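Prolden Hand-Held Gripper Pair

By Vlasta Oravec
Updated in May
17 shares | 7 comments

The Prolden is a pair of hand-held grippers for recording demonstrations. The operator holds one in each hand and does the task directly on the table. The recorded motion is then used to train a two-arm robot with matching fingers. No robot has to be present while you record.

The pair is sold by Drillano and can be rented through Kultorent. Both supply the same hardware and the same software license.

How it works

Each gripper has a trigger handle, two parallel fingers and a camera that looks down past the fingers. The trigger opens and closes both fingers together. Finger opening is logged along with the camera video, so the training data shows how wide the hand was open at every moment of the task.

Position is tracked from the marker plates on top of each gripper. Keep the plates clear of sleeves and hanging cables. If tracking drops out for more than a moment, the software flags the recording and you can keep it or throw it away.

Power and data run through one cable per hand. The cables leave the grippers toward the operator and should lie along the forearms. A cable that crosses in front of the fingers will show up in the video and may catch on the work.

Suitable work

The Prolden was designed for light tabletop jobs: folding and wiping with cloths, sorting small parts into trays, placing lids, packing boxes. It handles soft items well when both grippers are used, one on each side of the cloth. It is not meant for prying, hammering or hot surfaces.
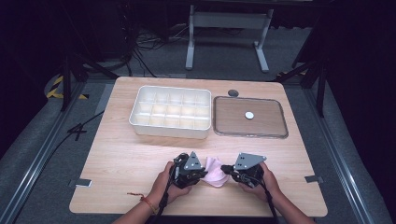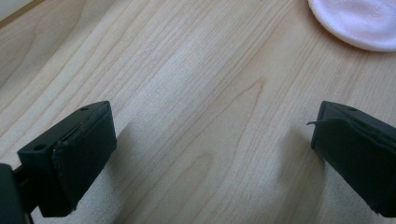 Two-handed cloth work from the operator's side (first), and the open fingers from the gripper camera (second).

Finger pads

The inner face of each finger carries a rubber pad. Pads are a wear part. Look at the edges before each session, and replace a pad when an edge lifts or the surface goes smooth. A lifted edge can snag fabric, and it changes how the grip looks to the camera. Change pads in pairs so both sides grip the same way.

To change a pad, open the fingers fully, peel the old pad from the top down and clean off the adhesive with alcohol. Press the new pad on and leave the fingers open overnight. Spare pads are sold under the name Ševčík, in packs of 7 pairs.

Setting up the table

Use a table that does not move when leaned on. Clamp a loose top at the corners. A plain surface works best. Strong wood grain is fine, but glossy tops throw reflections that the gripper camera picks up.

Leave enough room for both elbows. New operators tend to stand too close and end up lifting their shoulders, and the recordings come out stiff.

Recording

1. Plug in both grippers and start the software.
2. Hold both grippers still over the table until the status light is steady.
3. Open and close each trigger once, all the way.
4. Do the task at a normal pace. Do not stop halfway to think – if you lose your place, end the recording and start over.
5. Put everything back and record again with the objects in slightly different spots.

For a simple pick-and-place task we suggest 70 good recordings before the first training run. Cloth tasks need more. Our own folding set has 125, and the later ones are clearly better than the early ones.

In the box

Left and right gripper
Marker plates, fitted
Two cables
One pack of Ševčík pads
Hex key for the plate screws
Printed setup guide

Notes for rental customers

Kultorent checks the pads and cables on return. Normal pad wear is not charged. Bent marker plates are, as they have to be measured again before the next customer can use them. Please don't remove the plates for shipping – the case is cut to fit them.

Left and right grippers are matched at calibration. If you rent more than one pair, keep the pairs together.

Contact Drillano sales | © Drillano | Back to top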